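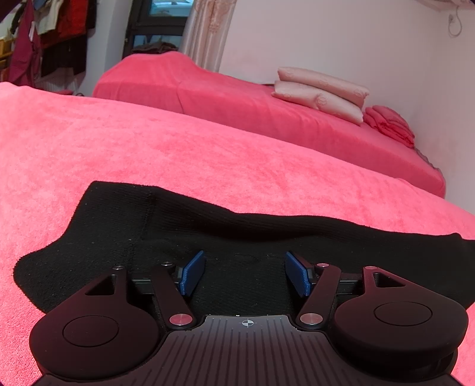

黒い靴下とグリッパー、指は開いた状態

**布物の把持で、接触判定が早く出すぎます**

投稿者: mugi_ctl

手持ちグリッパーで集めた映像から、靴下をつまむ動作の方策を学習しています。前処理はGrumo、学習はVenaの標準設定です。硬い物は問題ないのですが、黒い靴下だけ接触ラベルが実際より5フレームほど前に付きます。下に敷いた毛足のある毛布はピンク系で、色の差は十分あると思います。指の開き幅はログに残っていて、欠けはありません。閾値を変える以外に見るところはありますか。

---

**Ingegerd Hellström**

開き幅と映像の時刻合わせを先に確認してください。Grumoの既定では、開き幅は受信時刻、映像は露光開始時刻で記録されます。同じ時計に見えても基準が違います。硬い物でずれが目立たないのは、接触した所で開き幅が止まり、判定がその停止点に引っ張られるからです。布は指が閉じ続けるので、ずれがそのままラベルに出ます。

手順は次のとおりです。

1. 何も挟まずに開閉を9回記録する
2. 映像から青い指先パッドの間隔を取り、開き幅のログと相互相関をとる
3. 出た遅れを `time_offset` に入れて、ラベルを作り直す

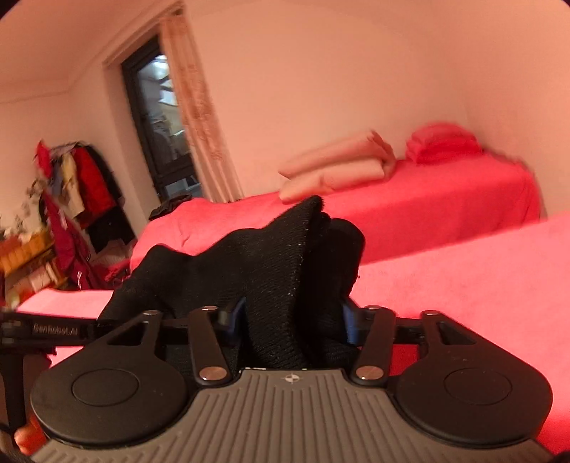 そのうえで、布については開き幅だけで接触を決めないほうがいいです。パッドの間で生地が盛り上がり始める時点を、パッド周辺の小領域のオプティカルフローで拾います。黒いリブ編みは暗部がつぶれやすいので、フローの前に局所的なコントラスト補正をかけてください。私は領域をパッド2枚分の幅にしています。毛布まで広く入れると、毛布の動きも接触として数えてしまいます。

---

**pons_user9**

うちはPonsですが閾値を下げたら直りました。値は忘れました。

---

**mugi_ctl**

相互相関をとったところ、映像に対して開き幅が2フレームずれていました。補正してラベルを作り直しましたが、まだ少し早めです。残りはフローのほうで試します。閾値は上下どちらも試していて、下げると硬い物の判定が崩れました。

---

**grotusex_k**

コントラスト補正はクリップ全体で同じ設定にしたほうがいいです。フレームごとに自動で変えると明るさの揺れをフローが拾います。自分はこれで半日つぶしました。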